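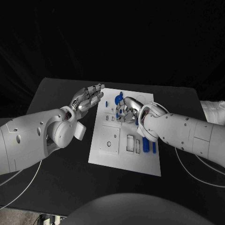 Wanted: people who can't sleep, and people who can (Mokwood sleep diary project)

Search this site Search Clear

Hello! I'm Yaqin Yuan and I'm looking for people to keep a sleep diary for me this October. I've wanted to do this project for years, and now that I've finally got a bit of money and a room to work in, I'm ridiculously excited about it.

I grew up above a bakery, so my dad went to bed while it was still light and got up when other people were coming home from the pub. My mum did evenings at the hospital laundry. Between them there was somebody asleep in our flat at nearly every hour of the day, and we all crept about in socks. I thought every family lived like that! Then I moved out, had housemates, and discovered that some people lie down at eleven and simply stay there until seven. I've been nosy about other people's nights ever since.

What I'm making is a book, with an exhibition to go alongside it, about how people in and near Mokwood sleep, or don't. I'm not a doctor and I won't be giving anyone advice (if your sleep is making you ill, please do talk to your GP). I want the ordinary stuff. Who gets the window side. What you think about at ten to four. Whether you put the radio on or go down and eat cereal in the dark. The dog.

Who I'm after

I need 17 people aged 18 or over. Six of those places are for people who work nights, or did until recently, so if you drive, clean, nurse, bake, stack shelves or sit on a security desk while the rest of us are in bed, please get in touch. I'd also love to hear from new parents, anyone over seventy, and people who share a room. Good sleepers too, please. My last call brought in a lovely bunch but they were all terrible sleepers, and it made for quite a gloomy read.

You don't need to be a writer. Spelling doesn't matter one bit. If you'd prefer to talk, you can record voice notes and I'll type them up, and if English isn't the language you're sleepy in, use the one that is. I can manage Mandarin myself and I've got money set aside for translation.

What you'd do

You'd come to one get-together at the start (tea, cake, a blank notebook each), then keep the diary for five weeks. A few lines a day is plenty. Some days you'll write "slept fine, nothing to report" and that's a perfectly good entry, I'll probably print a few of those. Miss a day and just carry on from the next one, don't go back and make it up.

Afterwards I'd come and have a chat with you for an hour or so, at your place or at mine, whichever is easier. I may ask if I can draw your bedside table. You can say no to that! One person last time said no to the table but let me draw her slippers, and it's my favourite thing in the whole pile.

What you'd get

The fee is £438 each, paid in two halves, the first when you get your notebook and the second after our chat. Bus fares to the get-together come on top, so keep your tickets. If you're on benefits and worried about how a payment might affect them, check before you sign up. I'm happy to put the amounts and dates in a letter for you.

You'll get a copy of the book as well, and you'll see every word of yours that I want to use before it goes anywhere near a printer. Change your name, cross things out, pull the lot if you like. You can be as anonymous as you want.

Where

My room is upstairs at the Grevov building, on the side facing the canal. There's a lift, it's slow but it works. Ring the bell marked Yuan and give me a minute. The get-together starts at 6.30pm, and I'll do a second one at 10am for the night workers, who can come straight from a shift and fall asleep in the armchair for all I care.

How to apply

Write me a short note telling me how you slept last night. That's all I need, plus your name, a phone number or email, and whether you work nights. Half a page at the very most. Post it to me at the Grevov building, push it under the door, or use the contact form on this site. I'll reply to everyone, though it may take me a little while if lots of you write in.

If you did the pilot you're welcome to pass this on, but I'd like new people this time. Sorry! Come to the opening and eat the sandwiches.

Yaqin

Recent calls and opportunities
Fu Street allotments: share a plot this winter
Singers wanted, all voices, no auditions
Part-time framer, Wovance Prints
Mokwood library seeks Saturday story readers
Studio space to let, Grevov building, ground floor

Get new calls by email. Enter your address to join our newsletter. You can unsubscribe whenever you like.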